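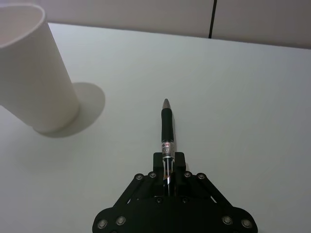 The Girnville Library Service will change the way it issues membership cards from February. Under the present arrangement, new members complete a form at the counter, wait for it to be entered by staff and return later to collect a card. Last year the service handled 1,842 applications in this manner, and the delay between the first visit and the second was the most frequent subject of comment in the readers' survey. Applicants may still complete a paper form if they wish, and all that is needed for this is a pen and a clear stretch of white tabletop like the one shown. The form itself has been shortened to a single side.

Under the new arrangement, the card will be printed and handed over at the first visit, provided that the applicant brings proof of address. A recent household bill, a tenancy agreement or a letter from a school or college will be accepted. Applicants without any of these may be given a temporary card, valid for 24 days, which allows two items to be borrowed at a time. Young people under 16 continue to need the signature of a parent or guardian.

Existing members need take no action. Cards issued under the old scheme remain valid until the date printed on the reverse, and borrowing records will be carried across to the new system, Palex, without any break. Members whose cards have lapsed are asked to speak to the counter staff before making a fresh application, as a second record under the same name can cause reserved items to go astray. The service holds 749 lapsed records at present and would be glad to see many of them renewed.

Lachlan Galbraith, Head of Reader Services, has overseen the change, and Tharun Pai will be responsible for training at the branch libraries. Training sessions will be held before opening hours, so that no branch need close – the mobile library will also keep to its usual stops.

The reading room on the upper floor will close at 4 pm on the Friday before the changeover while the counter terminals are replaced. Books due back that day may be left in the returns box at the main entrance, and no charge will be made for items returned by the following morning. Questions about the new cards may be put to staff at any branch.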